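Stasden Pneumatic Tools – Production and Service Meeting
Minutes, 1/31/18
Location: Huludby plant

1. Previous minutes
Approved with one correction: the hose fitting order was for 557 units.

2. Angle grinder, governor wear
Service received 38 returns from the Skorkomberg depot. Speed drift was traced to the governor spring. Engineering will test two replacement springs at full line pressure – results due before the next parts order.
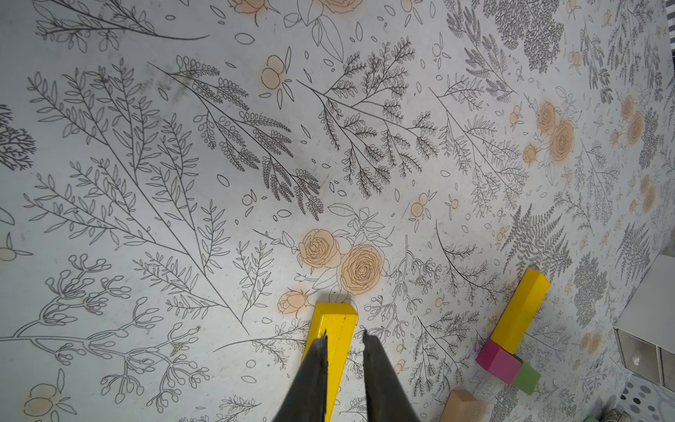 Floor mat with leaf and rose print

3. Air supply
Pressure at the end of line 3 drops when both test stands run. Maintenance to check the dryer and the regulator. The larger receiver tank was discussed and deferred to May.

4. Gilbert impact wrench
Anvil hardness is within limits. The torque chart in the manual still shows the old values and must be replaced. The exhaust deflector drawing was released without change. 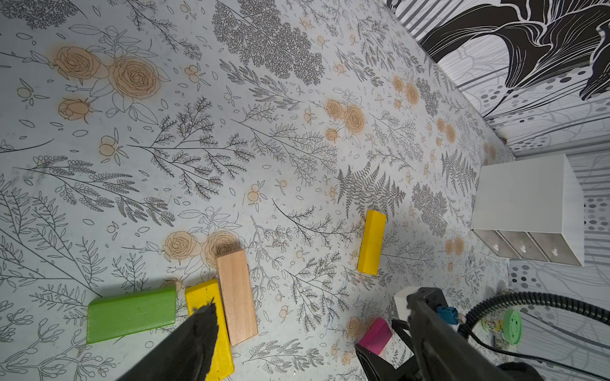 Wooden blocks on a printed surface

5. Calibration
Torque testers are to be sent out one at a time so that final inspection is not stopped. Labels with no due date are not accepted.

6. Other business
Oil for the inline lubricators – stock is low, purchasing to reorder.

Meeting closed.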